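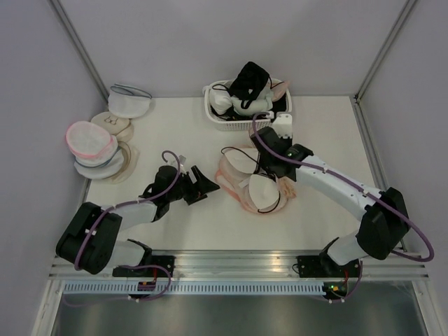 Ulon laundry bench: frequently asked questions

What is Ulon?
Ulon is a two-arm tabletop sorting bench for delicates, sold and serviced by Ploltwood. Both arms mount on one rail along the front of the table.

Which items can it handle?
Bras, mesh laundry bags and small soft garments. Coats, towels and bedding are outside its range.

Do I need to supply my own basket?
Any light plastic basket will do, up to 40 cm wide. Place it against the back wall - the arms reach it best there.

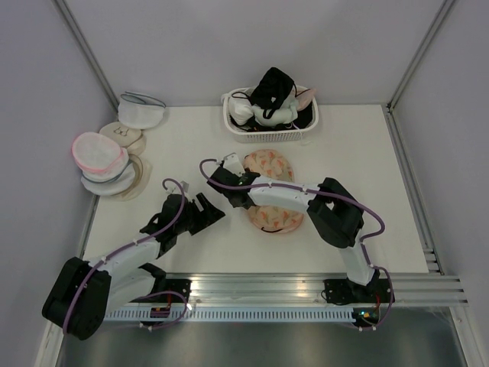
Both arms over the table, with the basket at the back and rounded fabric items on the left.

Can I keep my own colour of table or walls?
Yes, but stay with pale, plain surfaces. Dark or patterned panels need a new calibration.

How long does installation take?
Allow 2 days on site, plus half a day of training for up to 6 staff.

What does the warranty cover?
Arms, grippers and cabling for 10 months. Gripper fingers can be ordered separately from our Mernholm depot.

Can I rent before I buy?
Yes. Rentals start in January through Bhuiyan, our leasing partner.

Who do I contact?
Soledad Domínguez for sales, Prasanna Mollah for service and repairs.

Last updated October 10, 2022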